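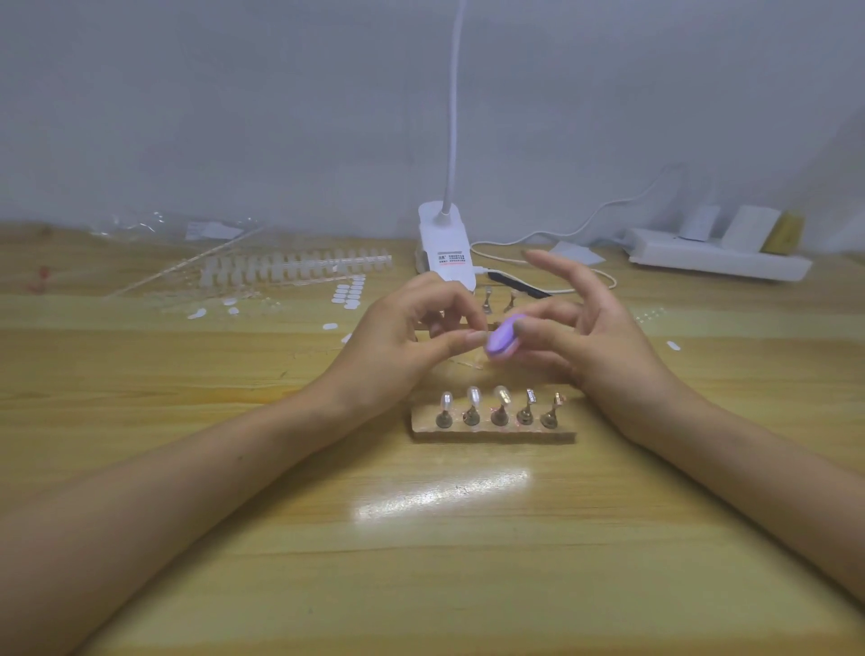 Press-on sets return to the Tudberg branch

The nail bar at our Tudberg branch takes bookings again from October. Zestier closed it in the spring while the plumbing on the ground floor was replaced, and the work ran longer than planned. The new room is upstairs, next to the Ralard counter, and has its own sink and better ventilation.

Custom press-on sets will be made to order. Bring your sizes if you know them. If you don't, ask for a sizing card at the desk and return it with your deposit. Orders take up to 23 days, longer if you want hand-painted tips.
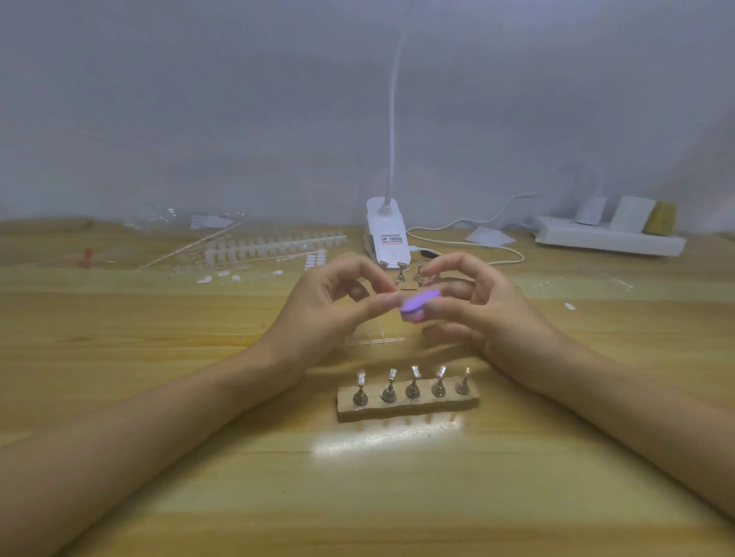

Short and medium lengths cost the same. Members can pay with points: 400 for a plain set, 200 for a refill of tabs and glue. Points earned at the Tseng Street shop count too, but they have to be moved to your main card first, and that can only be done in person.

Gift cards bought before the closure are still good. If yours won't scan, show the receipt. Parking is behind the building, entrance on the Mill Lane side. The front lot is still fenced off.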